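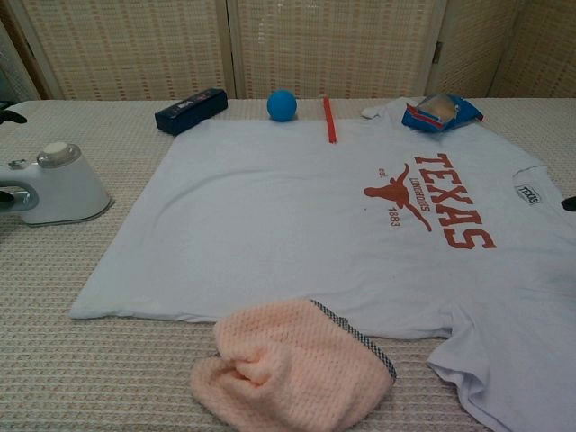 How to test whether a two-arm robot can fold a T-shirt

Posted 10/6/23 by Leszek Sadowski

Folding is the household chore most often shown in robot demonstrations and the one most often shown under favourable conditions. The procedure on this page gives a result you can compare from one machine to another. It assumes a bench-mounted pair of arms with parallel-jaw grippers, one overhead camera and a working stop button.

What you need

One short-sleeved cotton T-shirt, adult size, with a print on the front. A second shirt with no print. A work surface covered in a textured cloth, pulled tight. A few small household items to use as clutter. A stopwatch and a log sheet.

Bare laminate is a poor choice of surface. The grippers have to get a fingertip under a single layer of fabric, and on a slick bench the shirt slides ahead of the finger. Ribbed cloth holds the garment in place, but it also lets the finger snag, so check tip clearance before the first run. We set ours at 2 mm.

Step 1. Lay out the shirt

Place the shirt face up with the hem to the left and the neckline to the right. Do not smooth it fully. Leave the creases it has and let one sleeve curl at the opening. A pressed shirt hides most grasping faults.

Step 2. Add clutter

Put a soft item, such as a knitted cloth, over one edge of the shirt. Put a crumpled snack bag near the collar. Rigid objects such as a small ball or a case go along the far edge. The machine must either clear these or work around them, and the log should record which.

Knits are the hard case. Open-weave fabric overlapping jersey gives a depth camera very little edge to find, and both layers tend to come up together.

If an iron or steamer is kept on the bench, leave it unplugged with its tank empty. None of the controllers we have used can be trusted near a hot soleplate.

Step 3. Run the fold

Start the stopwatch at first arm motion. The required sequence is sleeves in, sides in, hem to collar. Do not touch the shirt until the arms are parked. A run that needs a hand on the fabric is scored as a failure, even if the fold finishes well.

Step 4. Score it

Pass: a flat rectangle, both sleeves enclosed, nothing folded inside. Partial: correct shape with one sleeve out. Fail: anything else, including a run longer than 5 minutes.

Step 5. Repeat with the plain shirt

Large lettering gives the vision system strong features to track. Scores on the plain shirt are usually lower, and the gap shows how far the software relies on the print.

Results to date

Huiling Jiang ran the procedure on the Pisteck controller over 262 attempts with the printed shirt. The pass rate was 68 per cent with no clutter. With clutter it dropped below half, mostly from double-layer grasps. The Brudberg grippers will be tested in December.

On these numbers the machine is not ready for unattended laundry. It can fold a cleared shirt on a prepared surface with a person nearby to reset it.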